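Home | Products | Guides | Spare parts | Contact

Section 14. Placing pots in front of a shop

1. Before you set down the Marell planter, look where the painted line and the kerb are. Keep all pots on the pavement side.

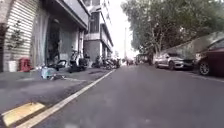 White pot by the shopfront, scooters parked further along.

2. Move buckets and other loose things away from the place.
3. Put the planter down empty, then fill it with soil up to 30 mm under the rim.

Note: Tall plants need the larger planter. Small shrubs can stay in a low one.

CAUTION: Do not drag a filled planter over the kerb. Two persons must lift it.

4. Leave free space to walk between the pots and the building.

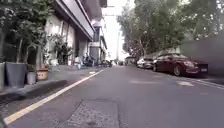 How often must I water a planter that stands under an overhang?
Check the soil with a finger every second day from May, as rain reaches it less there. Water when the top is dry.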